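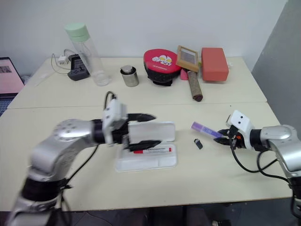 Section 4. Filling and closing the pen case

4.1 What this section covers

This section explains how to load the Judik pen case, close the lid and store it in a desk drawer or on a shelf. It applies to the shallow case with a separate lid. If you have the deep case with the hinged lid, go to Section 5.

The case is made for markers, highlighters and ballpoint pens. It is not made for paint tubes, ink bottles or anything else that may leak if it is laid flat.

4.2 Before you start

You will need:

The tray and its lid
The pens you want to store
A soft, dry cloth
A sheet of scrap paper for testing

Clear a flat area of table large enough for the tray and lid side by side. If you are working across two tables pushed together, stand the tray fully on one of them. A tray that bridges the join can rock when the lid is pressed down, and small parts tend to find their way into the gap.

Wipe the inside of the tray with the cloth. New trays may have a little dust in the corners from the packing.

4.3 Sorting the pens

1. Take the lid off the tray and lay it to one side with the inner face up.

2. Put all the pens on the table to the right of the tray. Left-handed users may prefer to work the other way round.

3. Draw a short line with each pen on the scrap paper. Throw away any that are dry or badly frayed at the tip.

4. Check every cap. Push it on until you feel it click. Caps without a click should be pushed on firmly and given a slight twist.

5. Pick out any small items that have got mixed in with the pens, such as loose caps, clips or memory sticks. Keep these out of the main compartment. They slide under the pens and stop the lid from sitting level.

Caution: Do not put a pen in the case without its cap. Ink can stain the tray permanently, and solvent ink from permanent markers will dull the surface.

4.4 Loading the tray

1. Place the tray flat on the table with the open side up.

2. Start with the thickest marker. Hold it by the middle of the barrel and lower it into the compartment lengthways.

3. Turn the marker so that the printing on the barrel faces upwards. The colour and tip size can then be read without taking it out.

4. Point all caps the same way. We suggest the right-hand end.

5. Add the next pen alongside the first. Highlighters with a flat body should be laid on their wide side.

6. Run a finger across the top of the tray. Nothing should stand higher than the rim.

Note: Pens must lie in a single layer. If the last one has to be pushed in, leave it out and start a second tray.

Note: Pens with a pocket clip take up more room than they seem to. Turn the clip to the side so that it rests in the space between two barrels.

4.5 Fitting the lid

The lid is rectangular with rounded edges and has no catch. It is held by a light press fit along the long sides.

1. Hold the lid by one long side, over the tray.

2. Lower the opposite long side first and rest it against the rim.

3. Check that both ends of the lid line up with the ends of the tray.

4. Let the rest of the lid down slowly.

5. Press along each long side, working from the middle to the ends.

6. Lift one corner gently with a fingertip. If it comes up easily, press that side again.

Caution: Keep fingers away from the rim while the lid is being lowered. The fit is light, but it will pinch.

Caution: Never force the lid. If it will not go down, take it off and look for a cap or clip standing above the rim.

4.6 Taking the lid off

1. Put the case on a flat surface.

2. Hold the tray down with one hand.

3. Lift the lid by a corner and work along the long side until it is free.

Do not open the case while holding it in the air. The lid releases all at once and the pens will roll out.

4.7 Stacking and storage

Closed cases may be stacked on a desk, a shelf or in a drawer. The largest load for the bottom case is 675 g, counting the cases and everything in them. Heavier stacks bow the lid, and it will then need replacing.

When cases are kept in the Wastau drawer unit, leave 200 mm clear at the back of the drawer for the runner stop. Place the cases with the long side towards you.

If the case shares a table with a computer, keep it clear of the keyboard and away from the air vents. Warm air dries out water-based pens even with their caps on.

Permanent markers and highlighters should be stored flat. Pens stored upright with the tip at the top will often write faintly for the first few strokes. Lay them flat overnight and try again.

4.8 Cleaning

Wash the tray and lid by hand in warm water with a little washing-up liquid. Rinse, then dry with a cloth before putting any pens back. Do not use a dishwasher, scouring pads or bleach.

For water-based highlighter marks, a damp cloth is usually enough. Solvent ink may be lightened with Amano surface cleaner. Try it on the underside of the tray first.

4.9 Common problems

The lid rocks from side to side
A pen is lying across another. Open the case and put the pens back in a single layer.

The lid comes off when the case is picked up
One long side has not been pressed home. Repeat steps 5 and 6 of 4.5. If it still comes off, check the lid for bowing by laying it on a flat table.

Pens roll about inside
The tray is only partly filled. Lay a folded strip of card along the empty side.

A cap is missing
Spare caps are not supplied with the case. Pens without caps should be thrown away.

4.10 Spare parts

Lids and trays can be ordered separately from Kudance. Lids come in packs of 2. Please give the case type and the colour when ordering, and check that the lid is for the shallow case, as the hinged version will not fit.

Section revised 29/09/2022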